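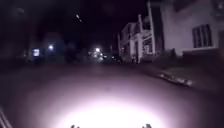

Forum Members Library Contact
Aquaculture > Fish Health > Gill Conditions

Saltwater treatment and feeding after a gill amoeba finding

Our site at Dretby holds Atlantic salmon in eight pens. Routine gill scoring in November raised the average in pen 2, and the laboratory has confirmed amoebae. A freshwater bath is planned. We should be grateful for advice on how long feed should be withheld beforehand, and whether neighbouring pens ought to be treated at the same time.
Posted by Saarela Site Office

Verna Kincaid
The period of fasting should be set by your fish health professional and recorded in the site's health plan. At Barard we withheld feed for up to 29 hours at the prevailing water temperature. Colder water calls for a longer period. Oxygen must be monitored throughout the bath – fish with damaged gills tolerate crowding poorly, and the crowd should be kept as short as possible. Neighbouring pens should be scored before any decision is taken. We examined 49 fish across the site and treated only the pens with raised scores, then scored again a fortnight later. Please also note that your heading refers to saltwater, whereas the bath you describe is fresh.

Traka Wellboats
Check the hardness of the water supply. Soft water is generally preferred.

pen_667
We treated every pen. It was costly but we would do so again.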